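Kids' Corner: How do you teach a robot a chore?
by Duyên Vi

Quick one today, lots to fit in!

A robot doesn't know how to pick up a spoon. Somebody has to show it. One way is by hand. You hold a gripper, which is a tool with two fingers that open and close like a big pair of tongs. There's a little camera on it. You do the job, the camera records. Grab, lift, put down. Then again. And agian.

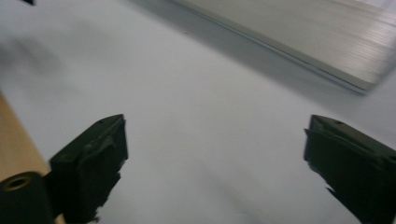
Does the robot learn it after one try?
It needs lots of tries. At the Skirkberg robot club, one simple job took 204 goes before the robot could copy it.

Why so many? Well, picture learning to ride a bike. Same thing. Every go is a tiny bit different, a bit to the left, a bit slower, and the robot needs to see all that.

Other way: remote control. You sit over here, robot sits over there, you move a stick and its arm moves too. Kind of like a video game, only slower. Edit Erdős runs the club and she likes the hand way best. "Kids get it in 6 minutes," she told me. Remote control took me way longer. I dropped everthing.

The camera sees just what's near the fingers. So the robot learns from that view, fingers and all.
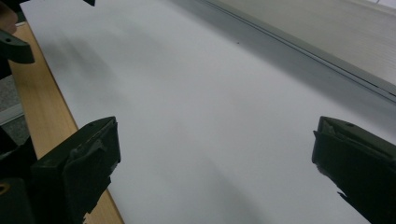
Fingers wide open over a white sheet, nothing in them.

Try it at home! Kitchen tongs, one sock, one bowl. Tell a friend each move out loud and they can only do what you say. Harder than it sounds. Swap after 2 turns.

1,535 shares | 6 comments

We use cookies to make this site work. OK / More info

© 2019 Bellness Kids | Contact us | Back to top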